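Zerner Deck Vault 500 Review

I play a lot of 100-card formats and own more decks than I can reasonably carry, so a storage box matters more to me than it probably should. The Zerner Deck Vault 500 has been my main box since April. It holds 500 single-sleeved cards across four lanes, or five full decks if you leave the tokens at home.

The outside is stiff board wrapped in a gray textured material. The lid is held by magnets, and they are strong. I have picked the box up by the lid by accident more than once and it stayed shut. The corners have started to scuff, mostly from sliding in and out of a backpack, but nothing has split.

Inside, the lanes are divided by removable walls. You can take one out and fit a playmat tube in the gap, although a thicker mat will not go in. The dividers for separating decks are plain plastic tabs. They do the job. I wrote on mine with a paint marker and it has held up fine.
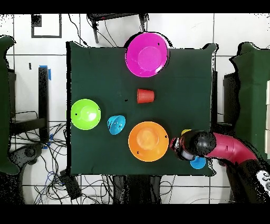

Where the box falls short is double sleeving. With inner sleeves on everything I could only get four decks in, and the last one was tight enough that I worried about bending the front card. The label on the back does say single-sleeved, so this is partly on me, but most people with an expensive singleton deck are going to double sleeve it. If that is you, plan on one deck less than the number suggests.

I used to carry an Allberg case, and the two are close in size. The Allberg has a zipper and a shoulder strap, which makes it easier to walk around an event with. The Zerner has no strap at all. On the other hand, the Allberg lets cards lean over when a lane is half empty, and I got a few warped foils that way. The Zerner comes with foam blocks to fill the space, and my cards have stayed upright.
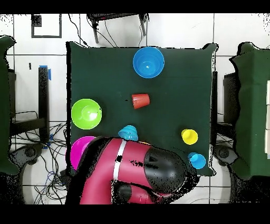
There is also a dice tray that sits on top of the cards. It is shallow. Standard six-sided dice fit, but a big spindown keeps the lid from closing all the way. I took the tray out after the first week and keep my dice in a bag. Removing it also gives you a little more room above the sleeves, enough for a folded deck list.

Levente Bárány, who I play with most weeks, bought the Rokstead version with the side drawer. I borrowed it for one event. The drawer is handy for tokens, but it slides open if you tip the box, and the whole thing is heavier - you notice it by the last round.

The Zerner costs 40 dollars. That is a fair price for a box that stays closed and keeps cards straight. I would buy it again for single-sleeved decks. For double-sleeved ones I would look at something with wider lanes first.

Score: 4 out of 5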